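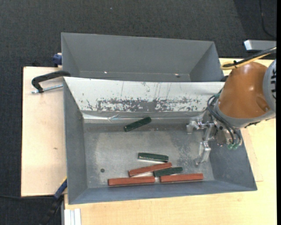 Ticket 300 -- Gripper comparison, bin picking cell, Telham
Opened by: Boglárka Tóth
Assigned to: Kheri Magesa
Status: waiting for customer

Boglárka Tóth wrote:
Hello, we are comparing 2 grippers for the Ekeck project. Both are pneumatic with two fingers. Gripper A is the old one from Dudás, gripper B has the longer fingers. The parts are long bars in green and reddish-brown, in a grey metal bin.

With gripper A we made 76 picks and 65 were good. With gripper B the result is worse when a bar lies near the front wall. The controller reports "part gripped", but the bar stays in the bin. In the middle of the bin I do not see this problem.

What I tried already:
- air pressure checked at the regulator, same value for both grippers
- approach speed reduced to 300 mm/s, no change
- clamps on the bins tightened again, then bin position taught again

Please tell me if this is a setting or if the fingers are wrong for us.

Kheri Magesa wrote:
Thank you for the clear report. Which input do you use for "part gripped"? If it is the pressure switch, it will also turn on when the fingers close on nothing. Also, does one finger touch the wall before closing?

Boglárka Tóth wrote:
It is the pressure switch, yes. I copied it from the program Mariann Pap made in January and did not think about it -- my mistake. For the wall I am not sure. I will run it slowly and look.

Kheri Magesa wrote:
Please use the closed-position sensor in place of the pressure switch, and turn the tool 90 degrees for bars which lie along the front wall. Repeat the same 76 picks with both grippers, otherwise we cannot compare.

Boglárka Tóth wrote:
Sensor is changed and the false signal is gone. The rotation needs a new path because of the hoses, Zsófia Gál will help me with it. Please keep the ticket open until we send the new numbers.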